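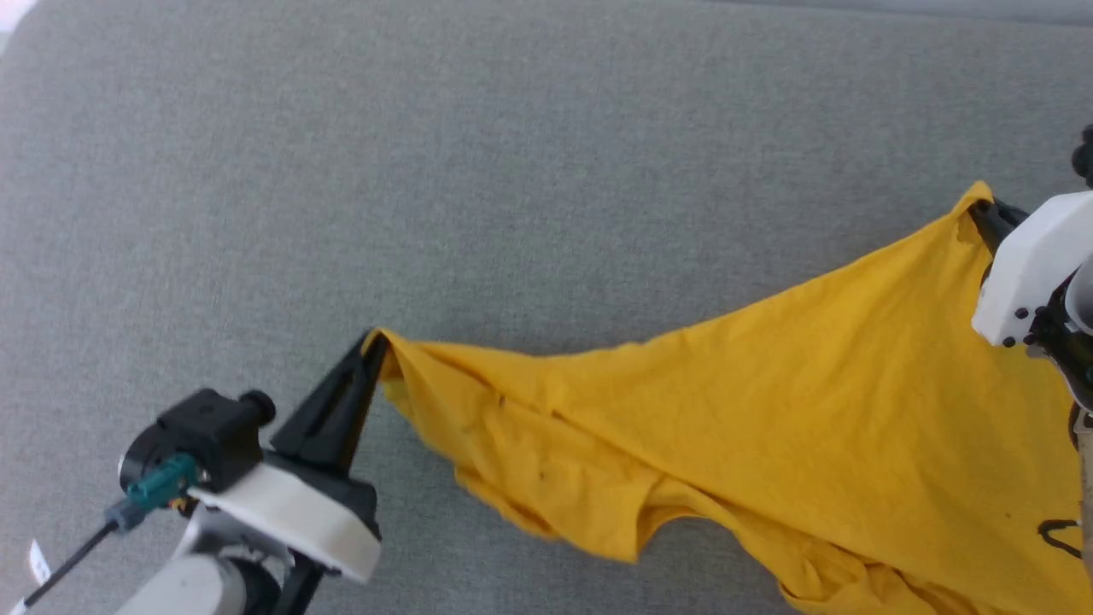
Yabsira Kahsay says that cloth is the hardest thing you can give to a beginner, and for this reason the beginners get it in their first month. A wooden block stays a block when you push it. A shirt has a new shape every time, and the student who wrote a very clever program for the last shape must start again.

The club is called Uvik and it meets in the technical college in Stotidora, on the second floor, from four in the afternoon until the building is locked. It has 24 members this year. Some study mechanics, some study computing, and a small group came from the textile course across the yard and stayed, to the surprise of their teachers. Since January all of them have been working for the same thing, the laundry round of the Yüksel Cup, where school and college teams from the whole region bring their robots and let them fold clothes in front of a jury.

The rules of the round fit on one page. Every team receives the same 5 garments, which it has not seen before, in a heap. The arms must take each one, open it, fold it and put it down. Points are given for a straight edge and taken away for a sleeve that hangs out. A person may stop the machine but may not touch the cloth. Last year Uvik had 178 points and finished behind the team from Hadia, which had 427. This difference is written on the whiteboard in the club room, and it is forbidden to wipe it off.

I visited them on three afternoons. On the first one I understood very little, because everybody was speaking about corners. Where is the corner, did it lose the corner, whose corner is this. When two grippers lift a T-shirt by two corners and pull it taut, the upper part becomes smooth and almost flat, while the lower part goes on hanging in folds as it likes. The students can talk about this lower part for a long time. Hazel Esposito would like to lay it down slowly, moving both arms forward so that the cloth spreads itself. Others want to shake it, as a person does with a bed sheet. In the club these are known as the slow school and the wind school, and there are friendships that cross the line between them, but not many.

Most of the practice is done by hand, in a manner of speaking. One student leads the arms through the whole fold, and the computer records it. After that comes another student, and the same shirt again. It is not exciting to watch. Arlo Zamora recorded folds for a whole afternoon with his jacket on, because the heating was off, and he spoke maybe ten words. At the end he said that his shoulders were hurting and that he now folds his own shirts at home in the same way as the robot, with the pause before the sleeve included.

The pause is an interesting story. At first it was a mistake. Somebody had hesitated during the recordings, always at the same place, and the program learned the hesitation together with the fold. They wanted to remove it. Then they noticed that the cloth stops swinging in this time and the sleeve goes better to its place, so the pause was kept and got its own line in the team notebook.

The opening of the gripper 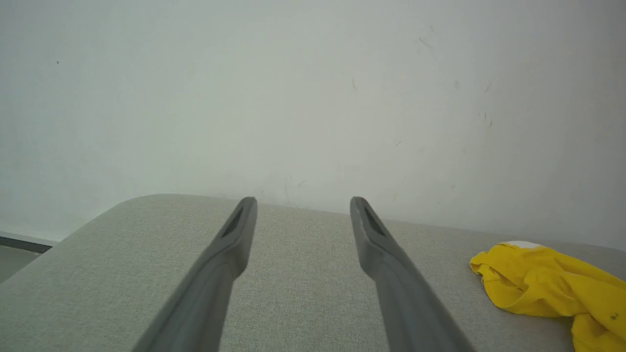
Start with the fingers open and stay patient, was the advice of Celina Jabłońska when I asked what she tells to a new member. In her opinion the students close too early. They see cloth, they close, and they have taken two layers when they wanted one. She makes them practise only the approach for a week, coming close to the garment and going away again, and they complain about it every year.

The second layer is the thing which cost Uvik most of its points in the last cup. If the arm lifts the front and the back of a shirt together at one side and only the front at the other, all that follows is crooked, and the machine continues very politely to the end. The students showed me the video from that day. They laughed at it, but two of them looked at the floor.

This year they work on knowing when to give up. The new program is allowed to put the garment down and try a second time, which takes seconds from the clock. How often it should be allowed is the big quarrel of the spring. Otis Rosenthal wants it once per garment. Hazel wants no limit. They voted, the vote was equal, and they will vote again when a member who had flu is back.

There is also the question of soft ground. In the cup nobody promises you a hard table, so the club trains on grey upholstery too, where the fingertips can press a little into the surface before they reach under a hem. The textile students were the first to ask for this. They also brought a bag of old clothes from home and explained to the others the difference between a knitted and a woven fabric, and why the first one stretches when you pull at its corner. Arlo said it was the most useful hour of his year, and he had nearly gone to lunch.

On my last afternoon they were doing the full five for time. The fourth garment was a pair of children's trousers, and it went badly. They picked it apart, threw it on the heap again and somebody pressed start.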